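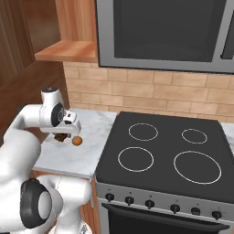

Yaryna Lysenko pregunta si, en una tarea simulada de encimera, basta con fijar la semilla para que dos laboratorios obtengan la misma tasa de éxito. No basta. La semilla controla el muestreo de poses iniciales, pero deja fuera el paso de integración, la versión del motor de física, el orden de carga de los objetos y el criterio de éxito, que en la práctica es donde aparecen las discrepancias.

El procedimiento que sigue es el que aplicamos en Closbridge a las tareas de manipulación en cocina simulada. Se supone que el entorno ya está instalado y que la política se ejecuta sin errores.

Paso 1. Congelar el entorno

Anote la versión exacta del simulador, la del modelo del brazo y la de los recursos gráficos. Guarde el archivo de la escena junto con los resultados, incluidos los muebles y electrodomésticos que no intervienen en la tarea: una placa de cocción o un armario alto restringen las trayectorias aunque el brazo no deba tocarlos. Si se modifica cualquier geometría de colisión, la tarea recibe un número de versión nuevo.

Paso 2. Declarar los objetos

Cada objeto manipulable se declara con masa, coeficiente de fricción, malla de colisión y región de aparición. En tareas con 2 objetos pequeños próximos entre sí, como una pelota y una pieza irregular, hay que indicar además la separación mínima inicial. Sin ese dato, el generador puede producir episodios en los que ninguna apertura de pinza cabe entre ambos. Esos episodios se descartan antes de ejecutar la política, nunca después.

Los objetos esféricos necesitan fricción de rodadura explícita. Con el valor por defecto (cero en muchas configuraciones) la pelota se desplaza por errores numéricos de contacto. Deje transcurrir un periodo de estabilización antes del primer comando y registre la pose al final de ese periodo, que es la que cuenta como inicial.

Paso 3. Definir el éxito por escrito

El criterio se redacta antes de la primera ejecución y se expresa en variables del simulador. Para una tarea de coger y trasladar:

- el objeto correcto está dentro de la región de destino;
- su velocidad lineal está por debajo del umbral declarado;
- la pinza no mantiene contacto con él;
- la condición se cumple durante toda la ventana de verificación.

No se acepta «objeto levantado» como éxito final. Puede publicarse como métrica intermedia, en columna aparte.

Paso 4. Registrar los contactos no deseados

El éxito y la limpieza de la ejecución se informan por separado. Se anota todo contacto del brazo con la encimera, los frentes de armario, el microondas o la placa, con la fuerza máxima y el eslabón implicado. También se anota el desplazamiento del objeto que no era objetivo. Una política que alcanza el destino empujando lo que tiene al lado no es equivalente a otra que lo deja en su sitio, y la tasa de éxito por sí sola no las distingue.

Paso 5. Ejecutar y conservar

Ejecute la lista completa de episodios en el orden declarado. La nuestra, identificada como Trukmont, tiene 623. Los fallos del propio simulador (penetración, valores no numéricos, objeto fuera del volumen) se repiten una sola vez; si persisten, se contabilizan como fallo y se marcan con el código correspondiente. Repetir hasta obtener un resultado válido altera la muestra.

Conserve por episodio la semilla, las poses inicial y final, la secuencia de acciones y el registro de contactos. El vídeo es opcional y no sustituye a ninguno de los anteriores.

Paso 6. Publicar

La ficha de resultados debe incluir la versión de la tarea, el número de episodios descartados en el paso 2, la tasa de éxito con su intervalo de confianza y la tabla de contactos. Si se compara con otra política, ambas se ejecutan con la misma lista. No mezcle resultados de versiones distintas en una misma tabla, aunque el cambio parezca menor.

Una advertencia sobre el alcance: estas cifras describen el comportamiento en simulación y no autorizan el uso del brazo físico. Para ello se requiere la evaluación de riesgos de la celda real, que se documenta por separado.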